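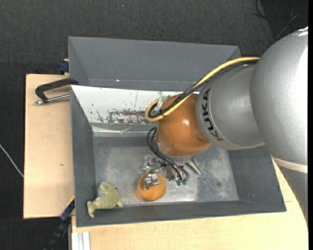
A KUKA arm extends over a gray bin.

Small Ports and the Return of Coastal Freight

For most of the last century, the harbor at Marino handled timber, salt and canned fish. Vessels of modest size called there, unloaded within a day and continued along the coast. The construction of the inland highway drew that trade away. By the time the last regular service was withdrawn, the quay employed 19 people, most of whom were close to retirement.

The present revival began with a change in what shippers were asking for. Manufacturers in the hill towns behind Marino had grown used to sending mixed loads by road, and had accepted the delays at the mountain tunnels as a cost of business. When the larger tunnel closed for repairs in November, several of them turned to the sea for the first time. Sitport, a coastal carrier with two ships, offered a weekly sailing to Brivulau. The service was expected to end when the tunnel reopened. It has continued.

"The customers stayed for the timetable," says Nives Dal Bello, director of operations at Sitport. "A company that makes pump housings or cabinet hinges can plan around a ship that leaves at the same hour every week. It could not plan around the tunnel."

The voyage to Brivulau takes 48 hours in fair weather. Trucks cover the same distance in less time, but the comparison is less favorable once waiting and rest periods are included. Rates for mixed cargo have remained steady through the winter, and the carrier now reserves part of each sailing for small consignments that would not fill a container.

Not every harbor is in a position to benefit. Amedeo Leone, an economic historian who has written widely on the ports of the region, notes that many sold their warehouses when trade declined. Marino kept its sheds — chiefly, he observes, for want of a buyer — and its rail spur was never lifted. Brivulau had to rebuild both.

Dredging presents a further difficulty. The channel at Marino allows a draft of eight meters, which is adequate for the ships now in service and for little else. Kirsty Moffat, the harbor engineer, has advised against deepening it. In her view, a larger channel would bring higher maintenance charges and expose the old breakwater to heavier seas.

The regional council is to consider a longer lease for the eastern quay later this year. Sitport has asked for terms that would permit a second weekly sailing, with a call at the island of Brumuvine during the summer months.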